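Cleaning Residue on Brushed Aluminum Door Plates
Student project report, Materials in Buildings
Teodoro Pacheco
Submitted 11th December

1. Purpose

The push plates on the doors of the Omley building are brushed aluminum. They are wiped daily, and within a few weeks of installation they show dull streaks that do not come off with the regular cleaner. The project tested whether the streaks are wear in the metal or a film left by the cleaning product, and whether the direction of wiping changes how fast they form.

2. Samples

Seven offcuts were supplied by Garrido, the shop that made the original plates. All were cut from one sheet and brushed in one direction. One was kept in its plastic film as a control. Three were wiped along the grain and three across it. Each wiped sample received 1000 strokes with a cotton cloth folded to the same thickness and loaded with a 200 g weight. The cloth was re-wetted every 50 strokes with Arker surface cleaner, diluted as stated on the label.

Gloss was read before wiping, at the halfway point, and at the end. The meter was held with its long side parallel to the grain, as readings taken the other way are lower and cannot be compared.
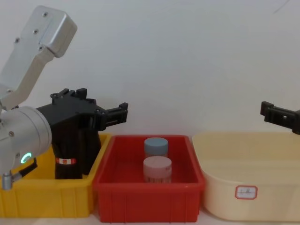
Flat offcuts are a simplified case, and the method has to be read with that in mind. Door plates have fixings and edges, and the cloth does not pass over them evenly. The silver upper link on the left is a closer match to real hardware than any of the samples: brushed aluminum, a few small dark screw heads set into the flat face, and a thin seam running along the length. Liquid cleaner can be expected to collect at details like these and dry there. None of the offcuts had holes or joints, so the results below apply to open surface only.

3. Results

The samples wiped across the grain lost gloss faster than those wiped along it. By the halfway point the difference was clear on the meter but hard to see by eye under the ceiling lights. At the end it was visible from arm's length, with the cross-wiped samples showing a gray haze that was heaviest where the cloth changed direction.

All six wiped samples were then rinsed with distilled water and dried. Gloss came back almost to the starting value on the samples wiped along the grain. On the cross-wiped samples it recovered only in part, and a second rinse made no further difference. The control did not change.

4. Discussion

Most of the haze is dried cleaner. It sits in the brush lines, and a cloth moving across the lines appears to press it in and leave it behind. The part that did not rinse off may be fine abrasion — the lab did not have a microscope free to confirm this — or a residue that needs a solvent.

Stroke pressure was constant in the test and certainly is not in the building. Drying time was also shorter than on a door, as the samples lay flat under a fan.

5. Recommendations

Wipe along the grain. Follow the cleaner with a cloth dampened in plain water once a week. The Stumesthorpe annex has the same plates mounted with the grain running vertically, and a comparison of the two sites is planned for January. Drilled samples with screws fitted should be included in that round.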